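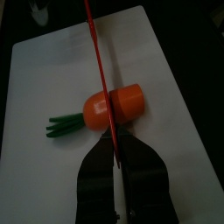
Sigita Paju asked me if Tirnura ever got its second season up for streaming, and yes!! It landed this morning, 27 August 2018, all 21 episodes at once.

I'm 4 in already and the Metmont storyline is back (finally!). Subtitles are so much better than last time too.

Season one is still there if you need to catch up. The Thepsuriya special isn't, though. I've checked twice, searching by title and by cast.

Will post again if the special shows up! Now back to episode five, the one with the ferry on the poster.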